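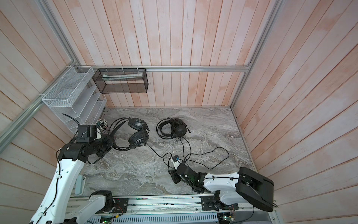

Section 4. Fitting and Adjusting the Band

Applies to Kjærgaard field and dress watches with quick-release or standard spring bars. Revision 2025-08-29.

4.1 Before you start

Read this section through once before removing anything from the case. The work needs a clean, flat surface, a soft cloth, the spring bar tool supplied in the accessory pouch, and good light. A magnifier helps with the narrow lugs on the Varkville case.

Check the lug width against the number stamped on the inside of the new band. The band should slide between the lugs without force. A band that is too wide will crease at the corners and wear through, and a band that is too narrow will shift from side to side and bend the spring bars.

Caution: Spring bars are under tension. Keep the watch low over the cloth and turned away from your face while you work.

4.2 Removing the old band

1. Open the buckle or clasp fully.
2. Lay the watch face down on the cloth with the 12 o'clock side pointing away from you.
3. For quick-release bars, slide the small pin on the underside of the band toward the center and lift the band out.
4. For standard bars, insert the forked end of the tool between the band and the lug. Press the shoulder of the bar inward and lift at the same time.
5. Repeat for the 6 o'clock side.
6. Set the old bars aside. Do not reuse a bar that is bent or slow to spring back.

Note: The Prirnari case has drilled lugs. Use the pointed end of the tool from the outside and push the tip of the bar straight in.

4.3 Fitting a leather or woven band

1. Slide a spring bar through the loop at the end of each strap piece. On quick-release bands the bar is already in place.
2. Identify the buckle half. It is the shorter piece and fits on the 12 o'clock side.
3. Seat one end of the bar in its lug hole.
4. Compress the free end and guide it down until it clicks into the opposite hole.
5. Fit the longer piece on the 6 o'clock side in the same way.
6. Pull each piece firmly, straight out and then to each side. If the bar moves or the band comes free, remove it and start again from step 3.

New leather is stiff. Bend the strap gently by hand a few times before wearing it – do not soak it or warm it with a hair dryer.

4.4 Shortening a link bracelet

Links are held by friction pins. The arrows on the inside of the bracelet show the direction in which the pins come out. Remove links evenly from both sides of the clasp so that the clasp stays centered under the wrist. If an odd number must come out, take the extra link from the 6 o'clock side.

1. Stand the bracelet on its edge in the link holder with the arrows pointing down.
2. Center the pin pusher over the pin and turn the handle slowly until the pin drops.
3. Pull the pin out with flat pliers and separate the link.
4. Close the gap and insert the pin against the direction of the arrows.
5. Tap the pin in with the plastic side of the hammer until it is flush on both edges.

Caution: If the pin pusher meets hard resistance, stop. Back the handle off and check that the tip is centered. A bent tip will scratch the link and is not covered under the warranty.

Keep the spare links and pins. Links from other finishes do not match, and bracelets bought separately use a different pin length.

4.5 Fine adjustment at the clasp

The Zultach clasp has 2 adjustment positions. Compress the clasp bar with the pointed end of the tool, move it to the other hole, and release. The fit is correct when the case stays in place on top of the wrist and the bracelet leaves no deep marks after a day of wear. Wrists swell in warm weather, so a bracelet sized in October may need the outer position by summer.

4.6 Care

Wipe leather bands with a dry cloth after wear and leave them unbuckled overnight. Remove leather bands before swimming. Metal bracelets may be washed in lukewarm water with a little mild soap and a soft brush, provided the crown is fully pushed in or screwed down. Rinse and dry before closing the clasp.

Replacement parts are ordered by number: 400 for the standard spring bar set, 757 for the quick-release set. State the lug width and the case name with the order.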